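Rónán Ó Dálaigh has spent most of the year comparing two hand-held grippers, the Norkora and the Piker, and he is in no hurry to pick one. “People want a winner,” he says. “I want to know which one my wrist can stand after 100 grasps.”

He started in February at Wallura, where he runs the test bench. The first round was all blocks and cups. Small plastic parts came later, and they gave him more trouble.

“A flat thing on a flat table is the hard one,” he says. “You come in a little high and you close on air. You come in low and the fingertips scrape.”
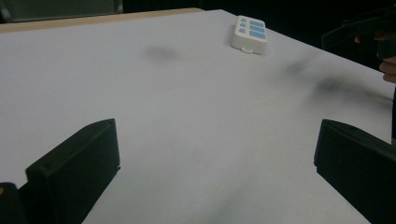
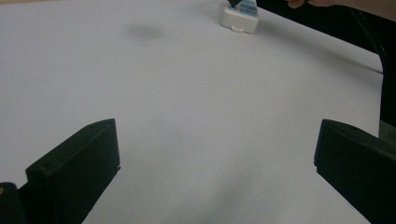
Views from a hand-held gripper, fingers open, with the white and light-blue plastic piece farther up the table.

He rates the Norkora higher for its trigger, which he calls “light, maybe too light.” The Piker is stiffer but closes the same way every time – something he cares about more as the sessions get longer. His log now has 3000 grasps in it, and he still writes the misses down by hand.

Does he miss working with a full arm? “Not much. The Manríquez arm we had was fine, but changing fingers on it took me all morning. With these it's two screws.”

Next he wants to try softer pads on both. The first set is on order.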